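Skondbridge packing hall — bin check, station 14
Date: 15 September 2018

1. Walls and back panel
Comment: Sloping sides are without sharp edges. The white strip on the inner back is worn and its lower border is ragged, with gray smudges and scratches. Same remark was made in June. Please sand and repaint.

2. Floor of bin
Comment: Scuffed but flat, acceptable. Small white fragment lies at the left wall, where it meets the floor — take it out before next shift. 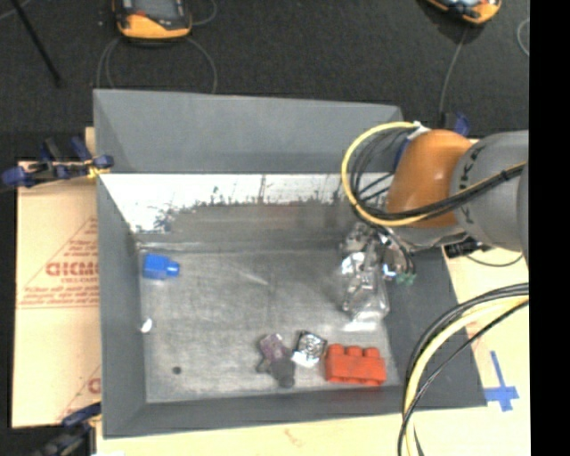
3. Cables
Comment: Tie is present on the black bundle. Check the yellow loop by hand for rubbing, on full length.

4. Load
Comment: Limit plate says 126 kg. Not weighed today.

Result: passed with remarks, form 133.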